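Why Do Things Spin Outwards?

Hold a bucket of water, swing it over your head in a big circle, and you will stay dry. Stop halfway and you won't. Please try this outside, and not near anyone who has just done their hair.

So what keeps the water in? Most people blame something called centrifugal force, a mysterious push that flings things away from the middle. Scientists get a bit twitchy about this. The water is simply trying to go in a straight line, because that is what moving things do when they're left alone. The bucket keeps getting in its way and pulling it round the corner. That inward pull has its own name: centripetal force. It is hard to spell and worth knowing.
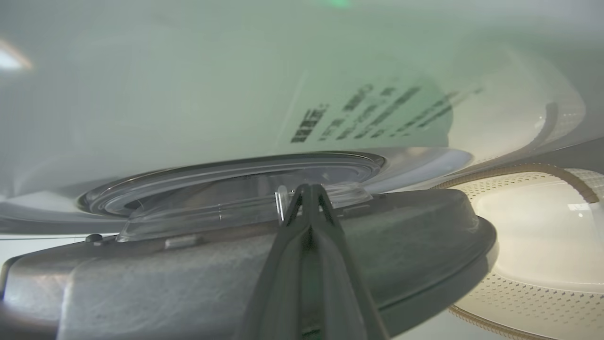 A grey lid with a little clear tab. Plenty of spinning happens behind plain bits of plastic.

You have felt this in a car. When the driver turns left, you squash up against the right-hand door. Your body wanted to carry on straight ahead, and the door had other plans. At the Skakbridge fair there used to be a ride called the Flurton Whirler, where you stood against the wall of a giant drum and it spun until you stuck there like a fridge magnet. Eating a sausage roll first was considered brave.

Spinning can sort things out, too. Whirl a mixture fast enough and the heavier parts end up on the outside. Dairies use this to separate cream from milk. Hospitals do it with blood, in machines that can turn 2,000 times a minute, though some go far faster.

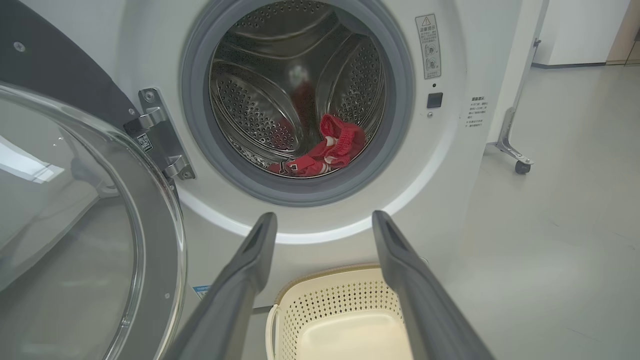

Spinning is also a good way to get rid of water. Wet clothes in a whirling drum are pushed round in a circle by its wall, and the wall can't leak, or so you'd think. Look closely at the metal inside a washing machine and you'll find it is covered in small holes. Something like a pair of red shorts is far too big to fit through one, so it has to keep going round. Water fits nicely. It slips out through the holes and off it goes, and the shorts stay behind.

Try it yourself: put a wet sock in a salad spinner and turn the handle. Ask first. Then wash the salad spinner — properly, with soap.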